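Estommont Hall and the new rule on community theater bookings

Started by propsandpaint, 19th March

propsandpaint wrote:
So the hall finally put out its new terms for amateur groups and I'm not thrilled. We used to book Estommont in one block, rehearsals and show week together, and now they want each evening booked on its own, with the deposit due up front. For our spring musical that comes to 3,469 dollars before we've sold one ticket. Our group has been doing two shows a year there forever and I really don't know if we can swing the fall one. Anybody else get the letter? Are you paying it?

secondalto wrote:
Got it in February and we're paying, grumbling the whole way. Our share is smaller (585 for a concert weekend, choir only, no set) so I get that it stings less. The hall has to cover its heat somehow, and the old rates were a gift.

propsandpaint wrote:
A gift! We repainted their dressing rooms!

secondalto wrote:
You did, and they look great. I'm only saying the rates hadn't moved in years.

balconyrat wrote:
I'm with props on this one. It isn't the total that bugs me, it's paying for a Monday-type dead evening the same as a Saturday. When we did our one-acts at the Andrade they charged us 488 for the whole run and let us leave the flats up overnight. Smaller house, sure, up to 200 seats if you use the folding ones, but we never fill more than that anyway.

lampy_lu wrote:
The Andrade has terrible power though. We tripped the stage left circuit twice in one tech rehearsal and spent the second act with half the back wall dark. If you go there, bring as little lighting as you can stand.

balconyrat wrote:
Didn't have that problem, but we had maybe six lights total.

lampy_lu wrote:
Well there you go :)

Also while I'm here, I'm still sorting out parts, so if your group wants any, message me.

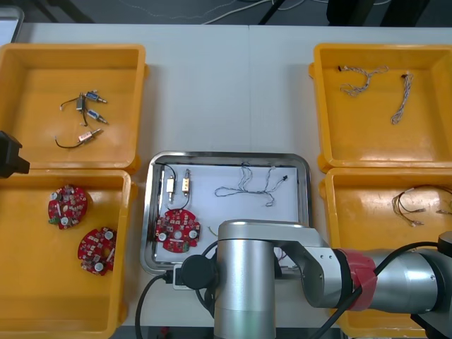 Yellow bins and the steel tray on the table

secondalto wrote:
Might take you up on that, will message.

Back to the hall. Has anyone tried asking for the block booking anyway? Jinatix does our tickets and they let us pay their fee after the show, so I asked Estommont if the deposit could work like that. They said put it in writing and they'd look at it.

propsandpaint wrote:
Huh, they told us flat no on the phone. Who did you get, the office or the front desk?

secondalto wrote:
Office. Email them, don't call.

farusplayers wrote:
Farus Players here, we asked in writing too and got the deposit split in two. Still no block booking. I wouldn't move a musical to the Andrade over it, the wings are tiny and you'd have your chorus waiting in the parking lot.

balconyrat wrote:
Disagree, we fit fourteen back there. Cozy but fine.

propsandpaint wrote:
We have twenty-six and a piano. OK, I'll email the office tonight and post whatever they send back.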